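The Triangle Runs

Lorena Quiroga took the simulation job at Koval because it was indoors and the bus stopped outside. She had driven a forklift before that. The interview was a test in which she moved a cup across a table with a hand controller, and she was hired the same afternoon.

The project was called Vorklow. A run was one pickup from start to finish, done by a person, inside a room that existed only on the server. The shift target was 20 good runs. The customer wanted 1000 by March, and on February 16, 2026, when Lorena came in and hung up her coat, they had 800.

She put on the headset, logged in, and opened the wrist view.
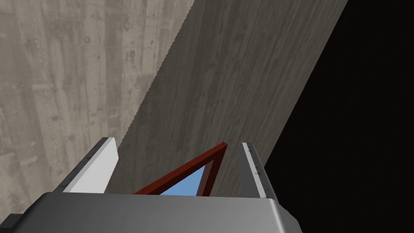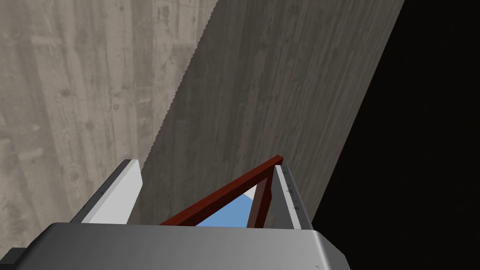

"You're gripping too hard," said Fedir Prokopenko from the next desk. He reviewed everything before it went to training.

"It can't feel it," Lorena said.

"The model can. It learns whatever you do. If you squeeze, it squeezes, and then somebody puts it on a real arm and it squeezes a real thing."

She opened the fingers, backed off, and started again. The reset took a few seconds. She came in slower this time and closed until the contact light turned green, then stopped. She lifted, held for the count, and set it down on the mark. The run saved itself under her name.

"Better," Fedir said.

They worked without talking until ten. He had a heater under his desk that was against the rules, and she kept her left foot near it. Between runs she drank coffee from the machine, which charged for the cup even if you brought your own.

At ten he rolled his chair over.

"I have to throw out 5 of yours from last week," he said.

"Which ones?"

"The ones where you stop before you grab. You come in, you stop, you go a little left, then you pick it up. They're clean otherwise."

Lorena thought about it. "I was looking at it."

"I know. But the model doesn't know you were looking. It only sees that you stopped. We trained on a batch like that at Taston, before I came here. The arm learned to stop in front of everything. It would go right up to a part and wait. Nothing was wrong with it. It had learned to wait."

"How long did it wait?"

"As long as the person had. He was an older man. He liked to be sure."

"What happened to him?"

"He retired. The arm went to the Fillow plant and they used it on the night line. They asked us to fix the pause, and we were supposed to, but the contract ran out first. I guess it still does it."

He rolled back to his desk. Lorena pulled up one of the rejected runs and watched it at half speed. The gripper came down, stopped, and drifted left. She knew the movement. Her father did the same thing before he picked up anything at the hardware store, a hinge or a box of screws, with his hand out over it. She had never noticed that she did it too.

"Do you delete them?" she asked.

"They go in a folder. After the delivery, the folder gets wiped."

"Can I have one?"

Fedir looked at the door, then at his screen. "It's just joint positions. Numbers. You couldn't watch it at home without the software."

"That's fine."

He said he hadn't heard the question. Later, when she came back from lunch, there was a small file in her shared directory with no name, only a run number. She left it where it was and put the headset on.

She did nine runs before the break without stopping once. On the tenth she stopped. She caught it, hit cancel, and waited for the room to load again.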